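The **Mamden Letters Page dispute** was a disagreement over opinion writing and reader comments at the *Mamden Courier*, a regional daily newspaper. It began with a column on municipal alcohol licensing and ended with a change in how the paper handled replies to its columnists. It is sometimes called the McKinnon affair, after the McKinnon Street licensing district that the column discussed.

## Background

The *Courier* had printed letters to the editor since its founding and opened its website to comments later on. Comments and letters were run separately. Letters were edited for length and signed with a full name and town, while comments could be posted under a screen name and were checked only if another reader complained.

At the time of the dispute, the town council was considering whether to extend bar closing hours in the McKinnon Street district from midnight to 2 a.m. The proposal had been before the council twice and had been sent back both times for more study. Local businesses were divided. The Sarna, a music hall on the east side of the street, supported later hours. Several shop owners on the same block did not.

## The column

Laurier Vachon, a columnist who wrote mostly on provincial politics, published a piece opposing the change. He argued that later closing would raise policing costs and that the council had not looked closely enough at towns of similar size. The column included a passage on what he called the "quiet trades" of the street, meaning the tailors, bedding stores and clothing shops that opened early and closed before dinner.

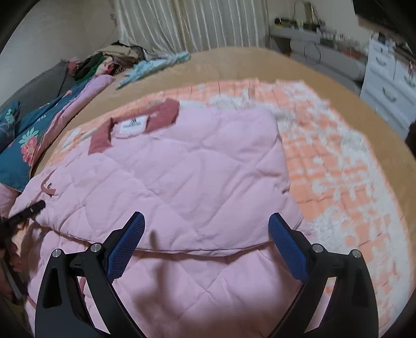 *Pale pink quilted garment with diamond stitching and a darker rose neckline band.*

Vachon wrote that these businesses would pay for the cleanup after late nights without seeing any of the new trade. He gave no figures for this claim, and its source became the main point of argument in the replies.

## Reader response

The column drew 125 comments in its first weekend, which was unusual for the paper's opinion section. The most widely shared came from Glykeria Gkikas, a former licensing clerk. She pointed out that the council's own draft already included a cleaning levy, to be paid only by businesses holding a late license. Under the draft, a shop without such a license would pay nothing.

Gkikas also noted that the comparison with other towns had been done — it was in an appendix to the January staff report. Her comment ran to nearly 1,000 words, longer than the column itself. Other readers began quoting it in place of the column, and it was read aloud by Brittany Robichaud, then a council member, during the public part of a meeting.

Not all of the response was favorable to Gkikas. Some commenters agreed with Vachon that a levy on paper was different from a levy collected, and the owner of Pesten, a shoe repair shop, wrote that he had swept his own doorway for years without help from the town.

## Correction and policy change

The *Courier* first added a one-line note to the online column saying that "a reader disputes the account of cleaning costs." Gkikas objected to the wording, as the levy was set out in a public document and was not a matter of dispute. The note was replaced by a full correction on Tue 1 March, signed by the opinion editor, Jocelyn Cloutier.

Cloutier later set out three changes to the section:

- Columns making a claim about public spending had to link to a source.
- Comments that identified an error would be passed to the editor within 3 working days.
- One comment a week could be printed on the letters page, with the writer's consent and real name.

Vachon accepted the correction but stood by his opposition to the later hours. He continued to write for the paper.

## Assessment

Media writer Sheldon Nguyen described the episode as a case of a comment section doing work that had once been done by a copy desk. He also cautioned that few comments were as well sourced as the one by Gkikas — most of the others under the same column dealt with parking. The licensing proposal was passed in amended form, with a closing time of 1 a.m. on Fridays and Saturdays only.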